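About > Who We Are

About the Dilden Center for Safer Neighborhoods

The Dilden Center is a nonprofit that works with cities, hospitals and schools to prevent violence on the street and at home. Our main office is in Ullow.
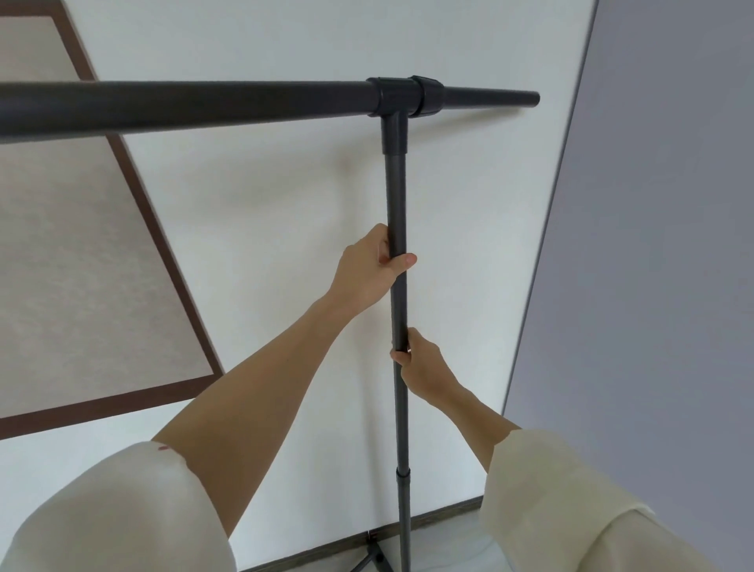

We opened in June with a staff of seven and one contract, which was to help the Ullow health department put its injury records in order. Before that, emergency rooms, police and schools each kept their own numbers and seldom compared them. We still do that kind of work, and it remains the largest part of our budget.

Our director is Eskil Vik, a former county probation officer. He oversees two programs.

The Khosravi Fellowship trains outreach workers who live in the neighborhoods they serve. Fellows are paid for the full term and spend most of it with a local partner – a clinic, a school or a housing office. So far 139 people have finished the program, and 41 of them now work for a city or county.

Celtis is our records service. It lets small towns report injuries in the same format that larger cities use. Names are removed before anything reaches us, and we do not sell or share records with private companies.

We do not endorse candidates or take positions on ballot measures. When lawmakers ask us to testify, we post our written statements on the Publications page.

Our funding comes from state grants, two foundations and more than 300 individual donors. Annual reports are free to download. Printed copies can be picked up at the front desk until 4:30 p.m. – please bring a photo ID to sign in.

12 shares | 0 comments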